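Henryk Nowicki makes terrible coffee and apologises for it before you've had any. He's been at the Wollton refurbishing works in Gestley for 5 years, nearly all of it taking old office computers to bits, and I'd gone along to ask him what it's like now that an arm does a share of it.

"Quieter in my head," he says. "My thumbs are better too. You try doing memory clips all day, your thumbs hate you!"

The arm came in last August, set up by a small outfit called Papadakis, and I'll admit I'd expected a bit of grumbling. There was some. Two people on the bench thought they'd be out by Christmas (both are still there, one now on testing, one on what Henryk calls "the awkward squad", the machines too bent or too odd for the arm). He was worried himself and says so quite cheerfully.

"I went home and told my wife I'd been replaced by a coat stand. Then I spent a week watching it miss the same part and felt a lot better about things."

So what does he do all day? Sorting, mostly – deciding which towers go to the arm and which stay with people – and then getting them ready and keeping an eye on it.

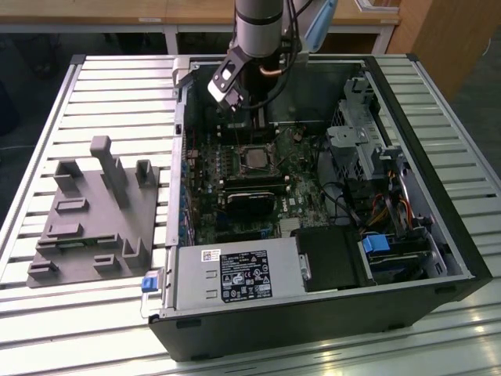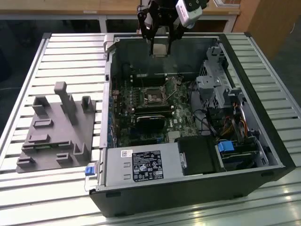
The arm over an open desktop tower at Wollton, with the grey fixture plate alongside.

The holders on that plate are a sore point, or were. The first lot were drawn up by someone who'd never worked the bench, and Henryk sent them back covered in biro. "They did listen, I'll give them that. Third go, it was right."

Wollton put 1,890 towers through last year, and 802 of those went by way of the arm. I asked if he was expected to go faster now. He had a think about that one.

"There's more asked of you, yes. Before, if I was slow, I was slow. Now there's a screen that knows." He'd like the screen turned round, and he's told them so. He also got a pay rise of £250 a month for the new role, after what sounds like a fairly long argument.

What he misses is the chat. With six of you round a bench you talk, and now he's often on his own at that end with the radio. They're meant to be getting a second arm for the Stultby site, and he's been asked to train the people there. Would he tell them to be worried?

"I'd tell them to ask about the money first," he says, and goes off to see about more coffee.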